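Mesh wastebasket for plastic bottles - bags or no bags?

Posted in Home & Cleaning, 2nd February

hevico_st
We keep a gray mesh wastebasket just for empty plastic bottles. They pile up on the table and then go in the basket all at once. Soda bottles mainly, the kind with the bumpy bottom.

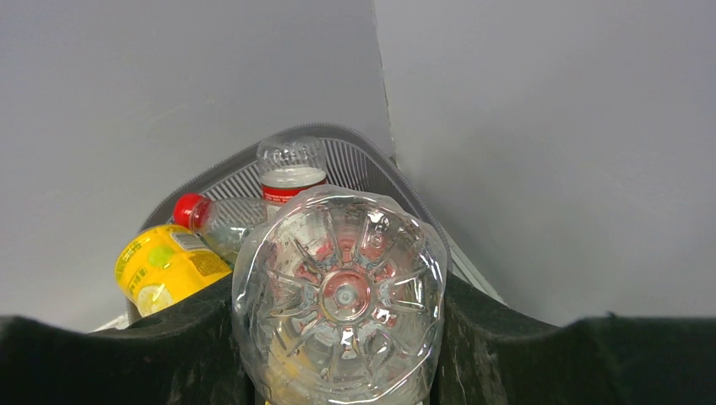
Bottles going in the mesh basket, no liner

My trouble is drips. If somebody doesn't empty a bottle right, the last bit of lemon soda runs out through the mesh and the tabletop gets sticky. I tried a bag inside but it slides down as soon as there's some weight on it. Is there a liner that fits, or should I buy a solid bin? Also, caps on or off?

3 replies

Kolář_kitchen
Get a solid bin. Mesh is for paper.

rollari327
I wouldn't buy anything yet. We used a mesh basket for bottles for years and what fixed it was rinsing. Quick swirl of water, shake it out over the sink, then the basket. An old plastic tray under the basket catches whatever is left, and you can wash the tray.

If you still want a bag, get one a size bigger than the basket, fold it well over the rim and put a large rubber band around the outside. The cheap thin ones tear on the mesh.

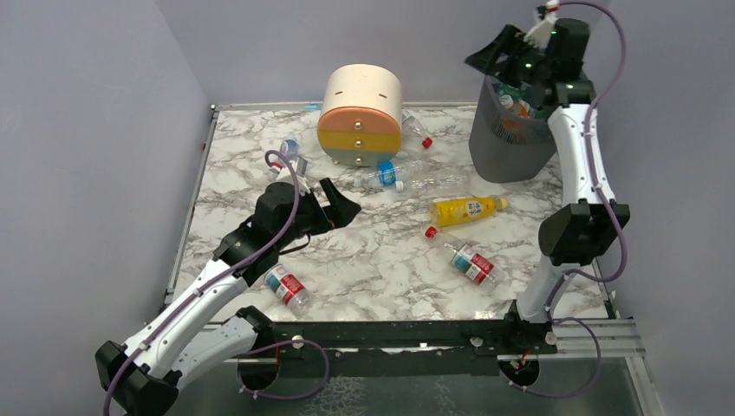

Caps depend on where you live. Our pickup wants them on, my sister's wants them off, so look at the sheet your town sends out. If you're allowed to crush the bottles, press the air out first and then screw the cap back on - otherwise they puff up again and the basket is full in a day. Don't crush them if you take them back for a deposit. The machine at our store spits out anything it can't scan, and the label has to be readable.

Hirnard
Agree on the rinsing. In August ours drew wasps until we started doing it. For the sticky spots you have now, warm water and a drop of dish soap. If your table is real marble keep vinegar off it, it will etch the stone.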